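The old Dell and a free afternoon

May 6, 2023

I have been meaning to open up the old Dell since October, which tells you something about how I get along with projects. It came to me from my friend Elaine Coutinho when she moved out of the house on Lowther and couldn't face carrying one more heavy thing down the stairs. She wanted it gone, I wanted a computer to poke around in, and so it rode home on my passenger seat with the belt across it like a visiting aunt.

I should say that I am no expert! Everything I know about desktops I learned from Luana Miranda, who used to fix them for half the people on our street and who let me sit next to her and ask silly questions for as long as I kept the coffee coming. Her first rule was always to lay the case on its side on something sturdy, with good light, and take a long look before touching a single part. I still do it that way. I unplug everything, put my phone in the other room, and just look for a while. It's a bit like opening up somebody's sewing box, all those little compartments and the wires tucked here and there.

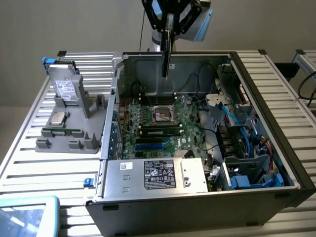 The Dell on its side with the lid off, power supply at the near left and the round coin-cell battery over toward the upper right of the board.

I do love a green motherboard. I know the newer ones come in black and all sorts of fancy finishes, but green is what a computer looks like to me, the same way a telephone ought to have a cord. And there are memory slots both behind the processor socket and in front of it, so somebody must have had big plans for this machine once. The bright blue slot made me smile too, sitting right next to its plain black neighbor.

With no heatsink over the socket, I'll have to find one that fits before I even think about the power button. Kátia Marinho has a drawer full of them (she has a drawer full of everything) and I've promised to go over and dig through it with her. I also want a fresh coin cell, mostly so I don't have to wonder about it later. They're cheap, and I can never remember how old the one inside is supposed to be.

After that, the plan is to turn it into a home for our family pictures. I have 1,971 of them scattered over two old laptops, and 501 of those are of the same trip to my cousin Consuelo's, because I was so taken with her garden that I couldn't stop. It would be nice to have them all in one place where my mother can scroll through them without calling me to ask which folder.

If any of you have put an old desktop back to work like this, please tell me what you used for the storage! I've got two drives in a shoebox and I haven't decided between them yet. I'll write again once I've been through Kátia's drawer.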